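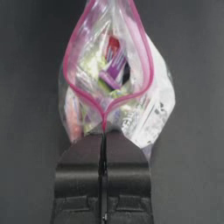
Von Lerato Pillay | 15. Mai 2026 | Lesezeit: 7 Minuten

Drucken | Per E-Mail versenden

Der Beutel mit dem Sauerteig

Meine Schwiegermutter hat mir zum Einzug einen Sauerteig geschenkt. In einem Zip-Beutel. Er heißt Batis, er ist älter als meine Ehe, und er hat in der ersten Nacht den Verschluss aufgedrückt und ist über das Gemüsefach gelaufen. Seitdem wohnt er im Glas, und ich habe zu Zip-Beuteln ein Verhältnis wie andere Leute zu ihrem ersten Auto: Ich weiß, was sie können, und ich weiß, was sie mir angetan haben.

Eigentlich wollte ich hier über das Einfrieren schreiben. Im Oktober hatte ich das schon einmal angekündigt, dann kam die Sache mit dem Kürbis dazwischen, und wer damals mitgelesen hat, versteht, warum ich danach eine Weile gar nichts über Lebensmittel schreiben wollte.

Also, das Einfrieren. Ich bin in einem Haushalt groß geworden, in dem die Tiefkühltruhe im Keller stand und ungefähr den Status einer Großtante hatte. Man besuchte sie ungern, man brachte ihr etwas mit, und was sie einmal hatte, gab sie nicht wieder her. Beim Auszug meiner Eltern lag ganz unten ein Paket mit der Aufschrift »Gut«. Mehr stand da nicht. Mein Vater hat es über Nacht auftauen lassen, und am nächsten Morgen saßen wir zu viert davor und haben beraten. Es war Suppe. Gut war sie nicht.

Daraus habe ich eine Regel abgeleitet, die ich seit Jahren predige und selbst selten einhalte: beschriften. Und zwar mit dem, was drin ist, und dem, was man damit vorhatte. »Bolognese« ist eine Information. »Bolognese, reicht für zwei, braucht noch Salz« ist ein Brief an mein künftiges, hungriges Ich, das abends mit Mantel vor dem Gefrierfach steht und keine Entscheidungen mehr treffen möchte. Dieses Ich ist mir übrigens unsympathisch. Es isst die guten Sachen zuerst und lässt mir den Wirsing.

Die zweite Regel lautet: flach. Alles, was flüssig oder halbflüssig ist, kommt in den Beutel, wird auf dem Tisch plattgestrichen und liegend eingefroren. Danach kann man die Platten hochkant stellen wie Schallplatten und darin blättern. Ich besitze also eine Sammlung, die mit den großen Klassikern beginnt (Linsensuppe) und bei den schwierigen Spätwerken endet (Linsensuppe mit Kokosmilch, eine Phase). 200 Gramm pro Beutel sind bei Soßen eine vernünftige Portion. Wer mehr einfüllt, bekommt keine Platte, sondern ein Kissen, und Kissen rutschen beim Öffnen der Tür mit großer Zielsicherheit auf den Fuß.

Mein Mann hält das alles für übertrieben. Er friert in Joghurtbechern ein. Auf jedem Becher steht Erdbeere, in keinem ist Erdbeere. Unser Kind hat einmal erwartungsvoll an gefrorener Hühnerbrühe geleckt und uns danach mit einem Blick bedacht, an den ich heute noch denke, wenn wir über Vertrauen reden.

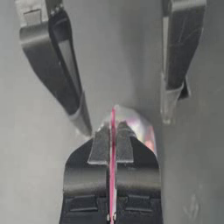 Eine Seite der Schreibgruppe Skiten, Abteilung Küche & Alltag

Womit wir bei der Luft wären. Die muss raus, sonst gibt es Gefrierbrand, und Gefrierbrand ist das, was aus einem schönen Stück Fleisch eine Schuhsohle mit Vergangenheit macht. Es gibt dafür Geräte. Ich hatte eines, es hieß Famden, es brummte wie ein beleidigter Kühlschrank und saugte außer der Luft auch die Marinade an. Ich habe es an meinen Bruder weitergegeben, der sich bedankt hat und seitdem nicht mehr davon spricht.

Bewährt hat sich die Wasserschüssel. Man füllt den Beutel, schließt ihn bis auf ein kleines Eck und senkt ihn langsam ins Wasser, die Öffnung bleibt natürlich oben. Das Wasser drückt die Luft heraus, man macht das Eck zu, fertig. Beim ersten Mal läuft einem Wasser in die Himbeeren. Beim zweiten Mal auch. Irgendwann hat man es in den Fingern und führt es Gästen vor, die höflich nicken und fragen, ob es noch Wein gibt.

Was man nicht einfrieren sollte, darüber gehen die Meinungen auseinander. Gurken, da sind sich alle einig. Gekochte Kartoffeln werden mehlig und zugleich nass, was ich physikalisch nicht für möglich gehalten hätte. Sahnesoßen trennen sich, lassen sich mit etwas Geduld und einem Schneebesen aber wieder zusammenbringen. Brot geht wunderbar, in Scheiben, und kommt direkt in den Toaster. Kräuter friere ich in Öl ein, im Eiswürfelbehälter, und kippe die Würfel dann um in einen Beutel. Die Würfel sehen alle gleich aus. Ob ich gerade Basilikum oder Petersilie in der Hand habe, erfahre ich in der Pfanne.

Und dann die Inventur. Ich mache sie widerwillig, meistens wenn die Schublade nicht mehr zugeht. Beim letzten Mal fand ich sieben angebrochene Packungen Erbsen. Ich mag Erbsen nicht besonders. Ich kaufe sie offenbar als Kühlakku, für das Knie, für den Heimweg vom See, für das allgemeine Gefühl, vorbereitet zu sein. Es gab danach drei Tage lang Erbsensuppe, und den Rest habe ich, man ahnt es, flach eingefroren und hochkant einsortiert.

Ein Wort noch zum Wiederverwenden der Beutel, weil ich danach regelmäßig gefragt werde. Ja, ich wasche sie aus. Nein, nicht die vom rohen Fleisch. Lauwarmes Wasser, ein Tropfen Spülmittel, umstülpen, und zum Trocknen über einen Kochlöffel hängen, der in einem Glas steht. Das sieht aus, als hätte jemand in unserer Küche sehr kleine Gespenster gefangen. Meine Nachbarin hat ein eigenes Gestell dafür, aus Holz, mit Armen. Ich bin neidisch und tue so, als fände ich es albern.

Batis geht es gut, danke der Nachfrage. Ein Löffel von ihm liegt zur Sicherheit im Gefrierfach, dünn ausgestrichen, beschriftet mit Namen und der Anmerkung »nicht essen, Familie«. Laut meiner Schwiegermutter verträgt er die Kälte gut, er werde nur etwas träge und brauche danach ein paar Tage warmes Mehl und Zuspruch. Am Wochenende backe ich mit der Hauptfigur aus dem Glas, Roggen, nach dem Rezept aus dem Mkhize-Heft, bei dem mir jedes Mal der Boden zu dunkel wird.

Drucken | Per E-Mail versenden

Zuletzt erschienen
Die Sache mit dem Kürbis
Batis, Teil 1: Ein Sauerteig zieht ein
Linsensuppe, eine Rechtfertigung
Warum ich keine Brotbackmaschine mehr habe
Tupperdosen und ihre verschollenen Deckel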